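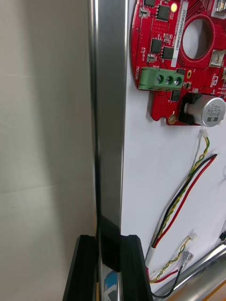 Setting up your Herano shelf unit, part 2: the uprights

1. Stand both uprights against the wall and check them with a level. I do this twice, and I still get it wrong some days!
2. Mark the top holes in pencil, then drill.
3. Screw in loosely for now (you'll want the wiggle room later).

Note: my shelves sit 91 cm off the floor, but go with whatever suits you.

Caution: check for pipes and wires before you drill. Please!

4. Hang the lowest shelf, then tighten everything up.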